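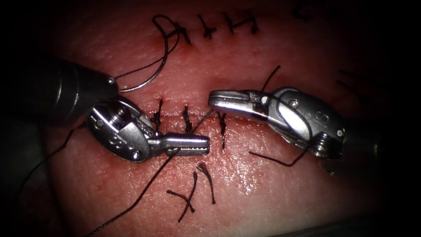 Check the wrists before you blame the operator
Opinion, by Mansa Alhassan

When a row of practice stitches comes out uneven, the usual response at a training bench is more practice. I think the instrument should be inspected first. On our suturing station at Naltuvura, most of the complaints I logged in March ended with a cable adjustment.

The mechanics explain why. Each wrist is driven by thin cables running down the shaft and over small pulleys at the joint. Cables stretch. Once one side goes slack, the jaw lags the hand controller, then catches up all at once. A trainee feels this as a clumsy grip on the needle. An experienced user such as Esi Essien compensates without noticing, so asking the experts whether the arm feels right is a poor test.

Our procedure takes 30 minutes. Home both arms. Open and close each jaw against the gauge block. Roll the wrist to each limit and back, and write down the lag. If the left and right figures differ by more than 2 degrees, retension and repeat. Brush the serrations clean, as dried pad material and bits of thread collect there and let the needle turn in the grip.

Selorm Owusu argues that this costs too much bench time, and that the software calibration covers the same ground. It covers part of it. Calibration corrects a fixed offset. It can't correct slack, which changes with the direction of travel.

The suture pad deserves the same attention. An old pad tears at the entry points and makes good tension look bad. Ours is replaced on a schedule. The instruments, which cost far more and wear in ways that are harder to see, are still serviced on request. I would put them on the schedule too.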